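## 4. Setting Up Your Linen Closet Dehumidifier

If you have made it this far, your Hekdale is out of its box, the packing tape is off the lid, and you have (I hope) had a cup of coffee. The unit is a small one, but it likes to be settled in properly, and a slow first evening will save you a lot of fiddling later on. Read the whole section through once before you plug anything in.

### 4.1 Choosing a shelf

The Hekdale wants a flat, firm shelf somewhere near the middle of the closet. People tend to put it on the floor, where it gets kicked, or up on the very top, where they forget to empty it. A middle shelf keeps the tank in plain sight every time you reach for a pillowcase.

1. Clear the shelf completely and wipe it down with a barely damp cloth. Let it dry with the door open.
2. Set the unit with the vent slots facing the door and the cord running toward the hinge side.
3. Leave 2 inches of open space behind the unit and the same on either side.
4. Press down gently on each corner of the lid. If it rocks, turn the adjustable foot at the back left until it stops.

**Note:** Wire shelves are fine, but use the flat tray that came in the side pocket of the box. Without it the feet can slip between the wires, and the tank will sit crooked and read full long before it is.

**Caution:** Do not run the cord under a stack of linens or pinch it in the door. If your closet has no outlet, leave the door ajar by the width of the cord, or have an electrician put an outlet in for you.

### 4.2 The first run

5. Slide the tank in until you feel it click. It is a soft click, softer than you might expect, so go by feel more than by sound.
6. Plug in the unit and hold the power button until the green light comes on.
7. Turn the dial to **Start-up** and close the closet door as far as the cord allows.
8. Let it run for 30 minutes. Please resist peeking!
9. Open the door, turn the dial to **Daily**, and check that the green light is steady.

A little ticking in the first while is normal as the plates warm up. So is a faint smell, a bit like a new lampshade, and it goes away by the second or third evening. If the light blinks amber, the tank is not seated, and you should go back to step 5 and try again with a firmer push.

### 4.3 Putting the linens back

Now for the pleasant part. Everything that goes back into the closet should be dry all the way through, and I do mean all the way - a towel that feels dry on the outside can hold on to moisture in its hems for hours. Terry is the worst for this. Lay each piece out on a bed for 15 minutes before you shelve it, and feel along the edges with the back of your hand.

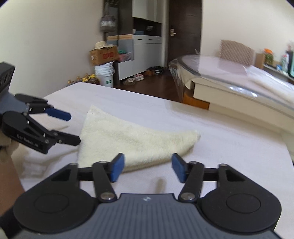
**Naheed Jatoi**
*Household Guides Editor, Hekdale*

Fold however your family has always folded. Thirds, halves, rolled up like a jelly roll, it makes no difference to the unit. What it does care about is air, so keep these few habits:

- Stack towels no higher than the side rail of the shelf.
- Keep thick things (bath mats, quilts, winter blankets) away from the vent slots.
- Put sheets on the shelf above the unit and towels on the shelf below it.
- Leave a hand's width between the tallest stack and the shelf over it.

If you use cedar blocks or lavender bags, by all means keep using them. Just don't rest them on the lid. Tomás Dunne on our help desk once spent a long phone call talking a customer through getting dried lavender out of the fan, and it took a pair of tweezers and most of an afternoon.

### 4.4 Emptying the tank

The tank holds 200 milliliters. In a dry house it may go weeks between emptyings; in May, when the air turns sticky and the windows are open, you may be at it every few days.

10. Turn the dial to **Off** and wait for the fan to stop.
11. Pull the tank straight toward you with both hands. Don't tip it.
12. Pour the water down a sink, rinse the tank, and dry the rim.
13. Slide it back in until it clicks, and turn the dial to **Daily**.

**Caution:** Never drink this water or give it to pets, and don't use it in a steam iron.

Once the tank is back in place, wait for the steady green light before you close the door. Cleaning the filter is covered in Section 5.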